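Kimaro ensina a arrumar carregadores e réguas de tomadas em Skutbridge

Skutbridge, 30 de julho de 2024

A loja de reparações Kimaro abriu as inscrições para uma sessão gratuita sobre a arrumação de carregadores, cabos e réguas de tomadas em casa. A sessão dura 40 minutos e realiza-se na sala Busine, na rua principal. Há 14 lugares.

O programa começa pela mesa de trabalho. A loja recomenda um tapete liso de uma só cor, onde as peças pequenas se encontram depressa, e uma régua colocada na horizontal, com espaço livre dos dois lados para os cabos.
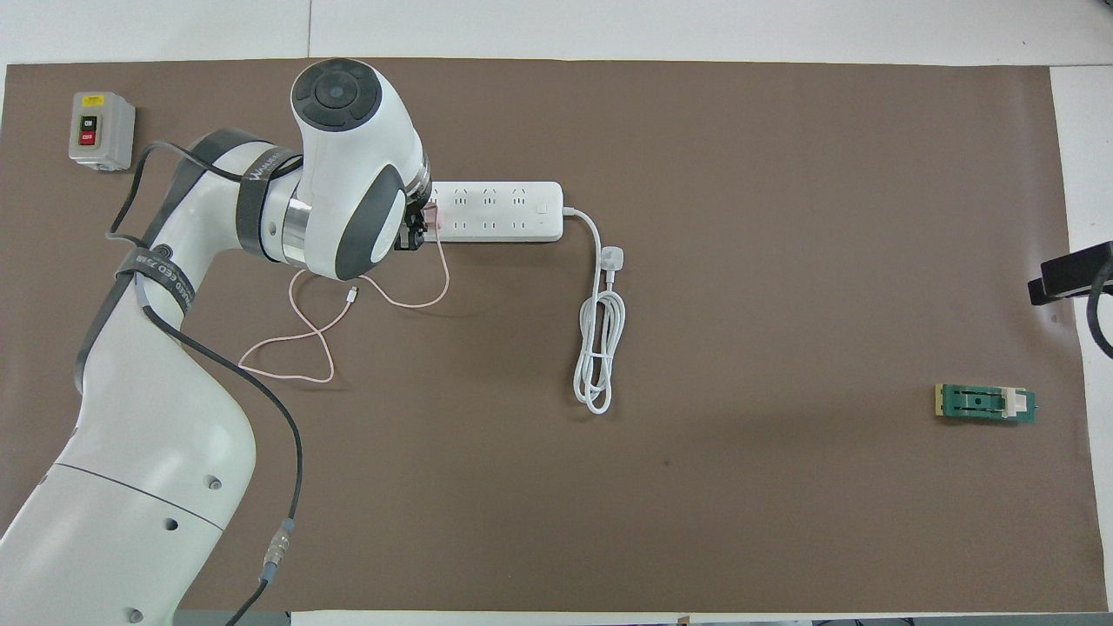
Uma régua branca sobre o tapete castanho. 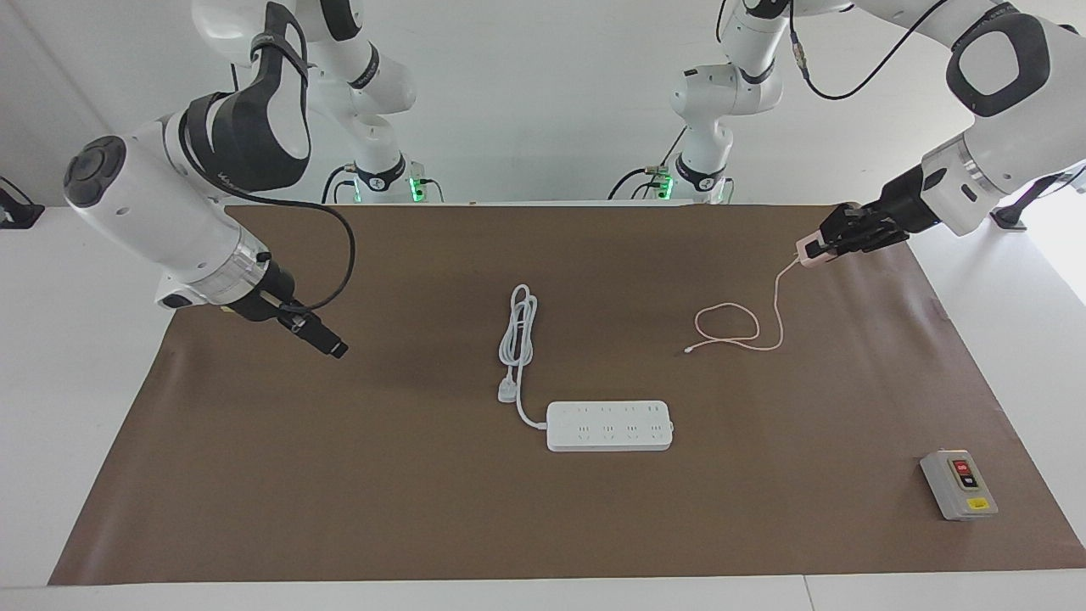 Na segunda parte, os participantes aprendem a separar o cabo do carregador antes de guardar, a enrolar o cabo em voltas largas e a escrever numa etiqueta o nome do aparelho. Também se fala dos carregadores que já não servem a nenhum telefone da casa. Estes podem ser entregues na loja, numa caixa que existe desde abril e que já recebeu 100 peças. O material segue depois para o centro de recolha de Skarkance.

Cada participante pode levar até 5 cabos ou carregadores para verificar. A Kimaro pede que não se levem réguas com a caixa partida ou com marcas de queimado, que devem ir diretamente para a recolha.

As inscrições fazem-se ao balcão da loja, durante o horário normal. Quem não conseguir lugar pode deixar o contacto para uma próxima sessão, ainda sem data marcada.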